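Working Out the Load on a Power Strip

Oltbridge Home Notes, wiring section
Text by Gladys Carhuamaca, checked by Catrin Powell

A power strip does not add capacity to a room. It divides the capacity of one wall outlet among several plugs. The procedure below gives you the total load on a strip in watts and compares it with what the strip is rated to carry. It takes a pencil, a sheet of paper and a flashlight for reading small print.

Before you start

Switch off everything connected to the strip and pull the strip from the wall. Labels are often on the underside, and you should not be turning a live strip over to read them.

Step 1. Find the rating of the strip

Look for a molded or printed panel on the housing. It will give a maximum current in amps (A), a maximum power in watts (W), or both. If only the current is given, multiply it by the supply voltage in your country. If there is no legible rating, stop here and replace the strip.

Step 2. List every load

Write one line per device. Use the input figure on the device label, not the output figure. If the label gives volts and amps only, multiply them. For a charger, the input line is usually the smallest print on the body. Where the input is given as a range of voltages, use your own supply voltage and the highest current shown.

Step 3. Count USB ports as a load

Built-in USB ports draw from the same cord as the outlets. Take the combined USB output from the label and enter it as one line. Adapters plugged into the strip get a line each, and anything charging from an adapter is already covered by that adapter's input figure. 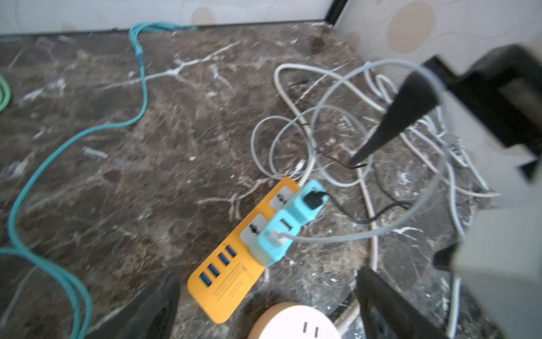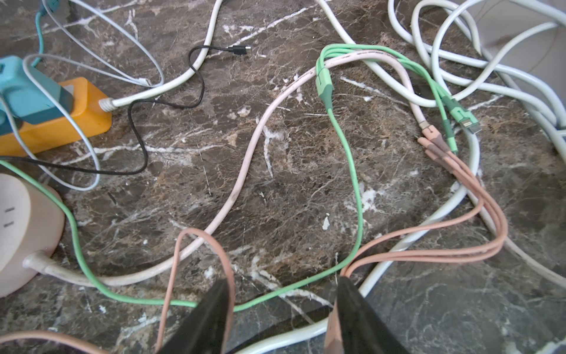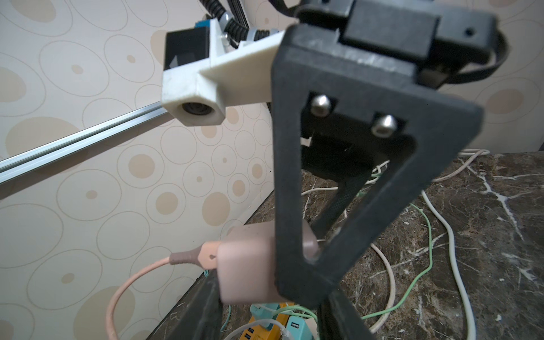
Step 4. Add and compare

Worked case from the Clellthorpe house, where the strip behind the desk served a monitor, a desktop computer and a laser printer:

Computer and monitor, combined: 596 W
USB ports and small chargers, combined: 200 W
Laser printer, peak: 1101 W
Total: 1897 W

The strip was marked 2500 W, so the total was within the rating. The printer was moved to its own outlet anyway, as it cycles its heater and the peak repeats all day.

Step 5. Apply a margin

For anything that runs for hours at a time, keep the total at or below 80 percent of the rating. In the case above that limit is 2000 W. Heaters, kettles and irons should go straight into the wall regardless of the sum.

Step 6. Check the cord and plug

Run the cord through your fingers while it is still unplugged. Reject the strip if you find cuts, flattened sections, brown marks at the plug or a housing that has separated at the seam. Do not coil surplus cord tightly or run it under a rug. Never plug one strip into another.

Step 7. Recheck under load

Reconnect everything and run it for 2 hours. Touch the plug and the strip housing. Slight warmth is acceptable. If either is uncomfortable to hold, disconnect it and do not use that strip again.

Keep the sheet with the strip's rating at the top and add a line whenever a device is added.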